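Yellow bins for the shop – nested or shelved?

Forum index > Storage and Organizing > Workshops and Small Studios

shelfhappy
Okay, I have to share this because I've been grinning about it all week. I finally swapped out my mess of cardboard boxes for proper molded plastic bins, all in the same bright yellow-orange. Sixteen of them! They came out of a Kenberg supply store that was closing its back warehouse, and I got the lot for less than I used to spend on replacing soggy boxes every spring.

I run a small screen printing setup (shirts and tote bags, mostly for local teams) and everything that comes in or goes out now lives in a bin. Blank shirts, finished shirts, misprints, rags. The color is so loud that I can spot one from the driveway with the door up, and I love that.

So here's my question. When they're empty, do you nest them or do you give each one its own spot on a shelf? Nested they take up hardly any space, but pulling one out of the stack can be a wrestling match. On shelves they're always ready, but that's a whole wall gone.

marlow_bench
Nest them, no question. An empty bin on a shelf collects junk. I had a row of them once and within a month every single one had a tape measure, a glove and some receipts in it.

For the wrestling match: don't press down when you stack. Set each one in with a quarter inch of slack on one side. Comes out with one hand.

pinecone77
I'm going to disagree with marlow. I've had mine on open shelving since May and it has changed how I work, really. I come in, grab the next bin, fill it, slide it back. No stack to break down. If you have the wall, use the wall!

Also, yellow is the best bin color and I will not be taking questions.

marlow_bench
pinecone, how many have you got though? If it's five or six, sure. Sixteen is a different animal.

pinecone77
15. So one less than shelfhappy. They fit on two runs of shelving along the back, three high. I did lose the place where the bikes used to hang, and my husband is still bringing that up.

Rungnapa Ongart
Hello everyone, I've been reading for a while and this is the thread that got me to sign up. We pack dried fruit and tea at a little place called Saengthong and we've gone through every kind of bin there is. A few things I've learned, in case any of it is useful:

Look at the rim first. A thick, rounded rim is so much nicer on your hands than a thin one with a sharp underside. After 30 lifts in a morning you'll feel the difference in your fingers.

Smooth inner walls are worth paying extra for. Ribs on the inside look strong, but dust and tea leaves settle in every groove and you end up scrubbing with a toothbrush. With a smooth wall it's one wipe.

If there's a ledge molded inside near the top, check how the next bin sits on it before you buy a pile. On some of ours the upper bin rests on the ledge and lifts away easily. On the older ones it slides right past and jams.

And as for the question, we do both. Empty ones nested by the door, the ones in use on a shelf. I don't see why it has to be one or the other.

shelfhappy
Rungnapa, welcome! This is so helpful. I just went out and ran my hand under the rims and yes, they're the good kind. I never would have thought of checking, I just saw the color and lost my head.

The both-ways idea might be the answer. I could keep four or five out and nest the rest.

gluepot
Can I be the grump for a minute? All one color is a mistake. It looks great on the first day and then you're standing in front of a wall of identical bins with no idea which one has the finished order in it. I shipped misprints to a softball team that way. They were nice about it, but still.

Two colors minimum. One for coming in, one for going out.

pinecone77
Or, hear me out, labels.

gluepot
Labels fall off. Every label I've ever stuck on molded plastic has ended up on the bottom of my shoe.

tessa_in_the_garage
Labels fall off if you stick them on the smooth side without cleaning it first! Wipe with rubbing alcohol, let it dry, press for a good long while. Or skip glue and use a hang tag through a hole in the rim, if yours has one. I've been doing tags at my place for more than 1,000 orders and I've lost maybe a handful.

Wax pencil works on yellow too. Black wax pencil on that color is easy to read across the room, and it rubs off with a dry rag and a bit of elbow grease.

shelfhappy
Wax pencil! I have a whole drawer of those from my framing days. Going to try that tonight.

gluepot, the softball story made me wince, because I can see myself doing precisely that. I may give in and get a few blue ones for misprints only. The rest stay yellow. I'm attached.

marlow_bench
Does anyone worry about scuffs? Mine got faint marks on the inside pretty quickly from sliding in and out of each other, and that's my one complaint about nesting. Doesn't hurt anything, they just stop looking new.

Rungnapa Ongart
Ours are covered in them and I stopped caring after the first season. A little dish soap in warm water gets off anything that's only rubbed on the surface. If it's an actual scratch, it stays. I think a bin that's been used looks friendly.

tessa_in_the_garage
Agree with Rungnapa. Please don't use a scouring pad on them, though. You'll take the gloss right off and then dirt sticks twice as fast. Ask me how I know.

pinecone77
What size are they, shelfhappy? And do you have lids? I have no lids and the cat has opinions about the clean shirts... I mean, she sleeps in them.

shelfhappy
No lids! They came without and I haven't missed them so far, but I also don't have a cat. I haven't measured, but a folded stack of adult larges goes in side by side with another one and there's room for my hand down the edge. I'll put a tape on one this weekend.

gluepot
Jistis used to make a snap lid that fit nearly anything with a rounded rim. Not sure if they still do. Worth a look before you start cutting plywood.

pinecone77
I was absolutely about to start cutting plywood.

shelfhappy
Update, August 25, 2024: I went with Rungnapa's plan. Five out on the shelf with wax pencil on the front, everything else nested. Blue ones for misprints are on order, so gluepot can relax. And marlow was right about the slack, they come apart with one hand now. I'm so happy with this!
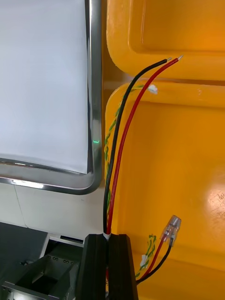
Yellow-orange bins, thick rounded rims, a few faint scuffs on the inside wall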